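Faster to where?

The new bypass at Clulldale opened in June, and we are told it saves drivers almost 40 minutes a week. I have been trying since then to find out what became of those minutes. My neighbours don't seem to have them. The woman in the chemist's says she sets off later and arrives in the same temper as before.

I don't drive much, so perhaps I am a poor judge. But I was brought up to ask what a thing costs before admiring it, and this one cost us a water meadow, a row of limes and the only bus that went to the hospital without a change. The bus was dropped because the old road was "no longer a priority corridor". I had always thought it was the road to the hospital.

Poduval, the company that built it, is not especially wicked. It did what it was paid to do, and it put up two information boards with herons on them. What bothers me is how little anybody had to argue. The word "growth" was said at the public meeting, and after that those of us with doubts were treated as if we had come to complain about the weather.

The same word is now being used for the Sinero warehouse, which would go on the fields beside the second roundabout. We are promised jobs, though when I asked what kind, the answer was about square footage. We are promised next-day delivery too. Of what? I looked round my kitchen and could not find a single object I had needed by the following morning.
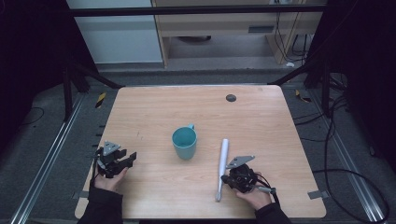

A teal mug on a wood-grain tabletop.

People who say this sort of thing are accused of wanting to live in caves. I want a bus. I would also like the council to publish the traffic figures it promised, and to let us see what happened in Plostov, where a similar scheme was sold in much the same language and the town centre has lost its baker and its ironmonger. Maybe they would have gone anyway. I'd believe that more readily if somebody would show me the working.

The plans are in the library until the end of the month. Take your glasses, as the print is very small.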